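Filed under: Kitchen & Table > Clearing Up > Gadgets, Grudgingly

I've been clearing tables for learning projects since November, and I'm still not convinced a machine will ever do mine. Unstead wants 2,000 examples of ordinary tidying, done by hand with their grippers. Fine. If you've signed up too, a few tips.

Leave the mess alone. The Kanovar instructions tell you to "arrange clutter naturally", and you can spot arranged clutter a mile off. Use what's already there — wrappers, a bottle, whatever knitting got abandoned.

Pick up a sponge by its sides, with the scourer against one jaw and the foam against the other. Squeeze only until it stops slipping.

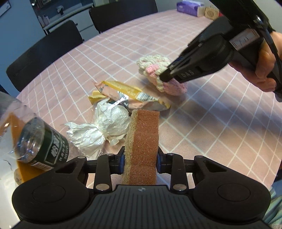 Do the rubbish first and the cleaning gear last, then swap the order next time. I did 90 pickups in the same order before it struck me that all I was teaching was my own habit. Those went in anyway. Make of that what you will.

If two people are working the one table, agree who takes which side. Bumped grippers spoil more takes than dropped wrappers do.

Cloths are the real test, and I have my doubts about the tidy success rates on the Flundodent page. A flat cloth gives the fingers nothing to grab. Pinch up a bit of a peak first, come in low with the jaws open, and close on the fold. Drop it somewhere different each time, and don't smooth it out. 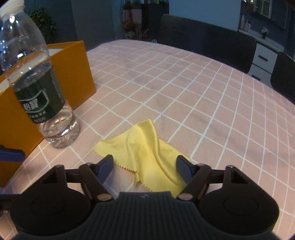
Yellow microfibre cloth between the open fingers, with a peak to aim for.

Keep your fumbles unless you're told to bin them. Mbeki threw out 12 of mine and kept the flattering ones, and I'd like to see how that system copes with a dropped sponge.

Stop when your wrist gets sore. A dishcloth and a bare hand still clear my table quicker.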